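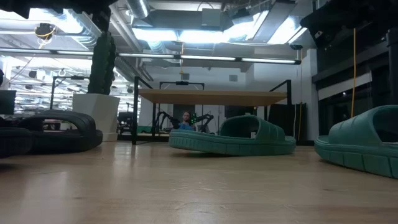

Four slides on the worktop at Suteo, with another bench behind.

Jeanie Dow keeps a notebook for what she calls "the rules we only found out we had when somebody broke one". She has filled most of it since April, when she took over writing the working practice for the robot arms at Suteo, and she's kind enough to let me leaf through it while she hunts for the milk.

Footwear takes up a good many pages. Pairing slides, setting them side by side, turning one that has landed on its edge: it's the sort of job anyone's gran does in the hallway without thinking, and it has given Dow more to write about than anything else on the list.

"People used to straighten the shoes before they pressed go," she says. "You would, wouldn't you? You see a sandal on its side and your hand just goes out to it. So rule four is that you leave things as they fall. If you've touched it, you say so in the log, and there's no telling off for it, I promise."

The log matters a great deal to her. Her team has 2,843 entries in it, and she and her colleague Arsalan Bugti went back through 300 of them by hand, over a great many biscuits, to see whether two people writing about the same sort of run would use the same words. They didn't, or not often enough. One person's "dropped" was another person's "put down a bit early".

"We argued about 'dropped' for a whole afternoon," Bugti remembers, laughing. "Now it means the thing left the gripper before it was touching the table. That's it, that's the whole definition, and I'm very fond of it."

The written practice runs to 19 rules, and plenty of them are about people. Whoever is sitting at the arms has the last word on stopping. You don't lean across a worktop to talk to them while they're driving. Before anybody reaches in, both arms are parked and the operator says "parked" out loud, even if there's only one other person in the room, and even if that person is plainly watching.

Dow admits that one felt silly at first. "I felt like a bus conductor! But you stop hearing yourself after a week or so, and then you notice at once when it's missing."

I ask whether she'd like to see the rules taken up elsewhere. She thinks about it for a good while, stirring her tea. She would rather other groups borrowed the habit of writing things down, she says, and then fell out over the wording in their own way. Rule twelve is already being rewritten. It concerns who may move a camera, and Bugti would like it to be shorter.

Recent interviews
Hina Khokhar on teaching new operators to slow down
Harish Kamath: what a good fault report looks like
Sidra Abbasi and the long checklist at Flamero
A morning with the packing team at Deng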